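The Slow Education of a Bin Picker

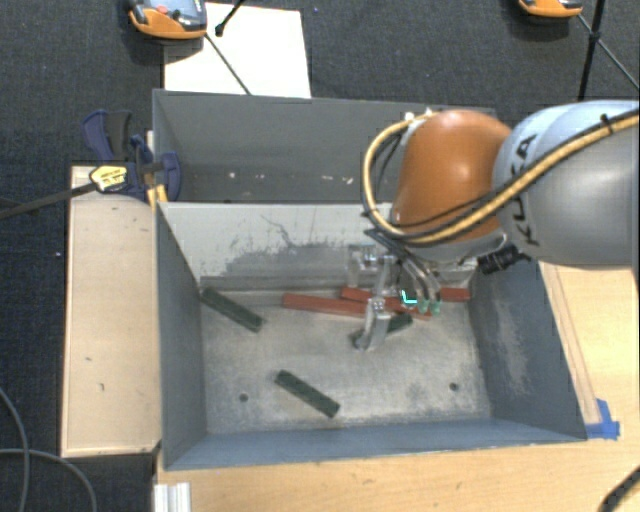
By Dana Whitcombe

For most of its history, Akunell has been a company where people reach into bins. It packs kits of small parts for furniture makers and repair shops, and every kit begins with a hand going into a metal bin and coming out with the right piece. There are 136 people on the payroll, and if you stay for lunch (you will be asked to, more than once) you will hear a good deal about wrists, elbows and the particular ache that settles between the shoulders by midafternoon.

So I was not surprised that talk of the arm came up before I had my coat off. The arm is orange and silver, with KUKA lettered down one side and a thick tan bundle of cable looped around its joint, and the setup has a homemade look that I found rather endearing. A bar clamp grips the side where two gray bins meet. There is blue tape at one corner. In the front bin lie red bars and green blocks, scattered at all sorts of angles, and the gripper goes down among them after one piece at a time.

It sounds like nothing much, until you try to explain to a machine what your own fingers know. One of the red bars lies partly behind another piece of business, a block has slid into a corner, the walls slope and get in the way. A packer with a few years behind her will tip the part up with a fingernail and never think about it. The arm has to be given a plan for every corner, and the packers, as it happens, are the ones who know the corners best.

That has been the biggest change so far, and it came earlier than anyone in the front office expected. Since May, 2 packers from each shift have spent part of their day with the engineers from Posine, the small firm hired to get the arm working. They talk about which parts hook together and which ones roll. They argue, too, and I was told with some pride that the packers usually win.

"I used to go home and not have one thing to tell my husband about work," one of them said to me over a very generous slice of peach cake. "Now he has to ask me to stop."

Not everyone is so cheerful. On the loading side I heard a good many worries, most of them sensible. A kit line that runs on 5 people today might run on fewer, and everybody there can do that sum. Management has promised that no one will be let go while the trial lasts, and people have noticed where that promise ends. A man who has packed kits for most of his working life told me he would like it in writing, with a date on it, and I can't say I blame him.

There is also the matter of pay. Teaching a machine your job is work of its own kind, and for the first few weeks it was paid at the ordinary packing rate. The packers raised it, the company thought it over — longer than it should have, by its own account — and there is now a separate rate for those hours.

The plan, as it stands, is to give the arm the heaviest parts first, the ones that send people to the ice pack in the break room. A full shift on that line means lifting roughly 170 of them. I didn't meet a single person who wanted to keep that job, though I met several who wanted to know what they would be doing in its place. The company says inspection and repair work, and training for both is due to begin after the summer rush.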